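Table Project Report: Laying Out a Welcome Set on Black Cloth
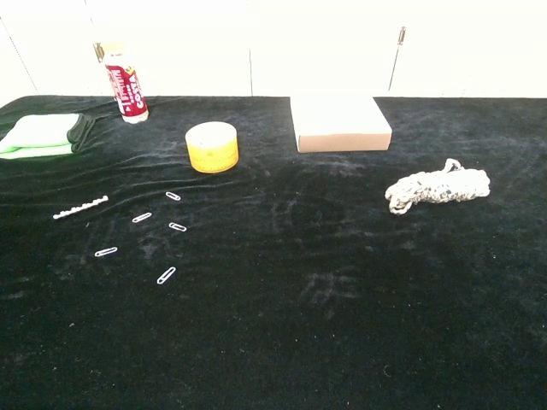

Abilio Alcaraz thinks black velvet is a terrible choice for anything that has towels in it, and told me so the minute he heard my plan. It picks up every bit of fluff, he said, and you'll spend more time with the lint roller than with the layout. Use gray felt and save yourself the grief.

I used velvet anyway, so I guess this report is partly my answer to him!

The assignment was to put together a small welcome set for a guest room and work out how to lay it out on a table so a person walking in would see what they were getting right away. Our made-up client was the Irneck guest house (the whole class had the same one), and the set had to include something to eat, something soft, and small things of our own choosing. We had to explain the surface, the spacing and the order, and we were allowed 900 words for the write-up, which I have gone under for once in my life.

Why the cloth

I tried the bare table first and hated it. Everything looked like it had been left there by accident. Then I tried a white sheet, and the table just melted into the wall, because the wall is white too. A black cloth fixed that in one go. There's a clear line where the cloth stops and the wall starts, and anything pale really jumps out. The light green towel is the best example — it's a quiet color on a shelf, but on black it catches so much light that the top of it looks nearly white.

The trouble is that velvet remembers everything. It wrinkled on the left side while I was arranging things, and every time I brushed it flat I only changed the direction of the nap and got a lighter patch in the middle. There are scuffs and there's lint. Abilio was right about the lint, and I'm putting that in writing so he'll stop bringing it up.

What went where

I put the taller and rounder things toward the back. The candy roll stands upright at the back left, and I like how the red and white wrapper works as a kind of signpost (you can read COSTA on it from where you'd walk in). The short yellow container is in the back row too, a little right of center. I picked it purely for the color. My first version had two more bright things near it and they all shouted at each other, so out they went.

The towel was harder. I folded it flat and square and set it on a darker green cloth at the far left. The idea was a light shape on a dark one, but dark green on black velvet is a bad pairing and I should have seen that coming. The loose corner of the lower cloth trails off to the right and sort of sinks into the velvet. If I did this again I'd put something cream or tan under the towel, or just let it sit by itself.

I left most of the front of the cloth clear. My table partner Samuel wanted to fill it, and we went back and forth on that for most of an afternoon. His point was that an empty front looks unfinished. Mine was that a guest needs somewhere to drop a room key or a phone, and if you cover the whole table they have to move your nice arrangement in the first minute. I still think I'm right, but I moved everything forward and back a couple of times to be fair to him.

What people said

I asked 9 people from the class to look at the table and tell me what they noticed first. Most of them said the towel or the candy. One said the wrinkles. Fair enough! I also asked if they would know the things were for them to take, and that got a much weaker yes than I'd hoped for. A couple of them thought it looked like a display in a store, where you aren't supposed to touch anything. I blame the velvet for that a little, it does have a jewelry counter feel.

A small card would probably solve it. I had left the card out on purpose to see if the layout could do the job alone, and I'd say it got halfway.

Things I'd change

Steam the cloth before laying it, and pull it tight from the back edge first. Do the lint last, after the towels are down. Swap the dark green cloth for something lighter. Try the gray felt, just once, when Abilio isn't around — and if it works I'll add a page to this report and he can have the credit.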